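ペットホテルの換気と臭気管理 Skillbyの設備担当に聞く

犬猫の預かり施設Skillbyで設備を担当するPushpa Singhal氏に、宿泊室の空調について聞いた。同施設は犬室と猫室を別系統で換気している。

「以前は一系統でした。猫室を陽圧、廊下を陰圧にする設計でしたが、犬室の扉を開けるたびに差圧が崩れていました」とSinghal氏は話す。11月の改修で給気ダクトを分岐し、排気側にDinenの活性炭ユニットを入れた。犬室の定員は20頭、設計風量は毎時2540立方メートルである。

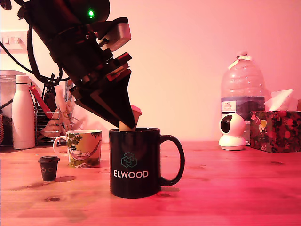

フィルターの交換周期は、差圧計の値で決める。「日数で管理すると、換毛期に間に合いません。プレフィルターは初期値の2倍で交換します。春先は7日しか持たないこともあります」。活性炭は差圧に変化が出にくいため、排気口のアンモニア濃度を朝の清掃前に測り、記録簿に残している。

床洗浄後の湿度も課題だった。排水溝の勾配を修正し、除湿機はRastogi製に統一した。相対湿度の上限は60%とし、超えた場合は洗浄の間隔を空ける。

猫室の騒音については「給気口の風速を下げたところ、吹出音はほぼ気にならなくなりました。残っているのは犬室側の壁を伝わる低い音です」。次の改修では間仕切りの遮音材を見直す予定だという。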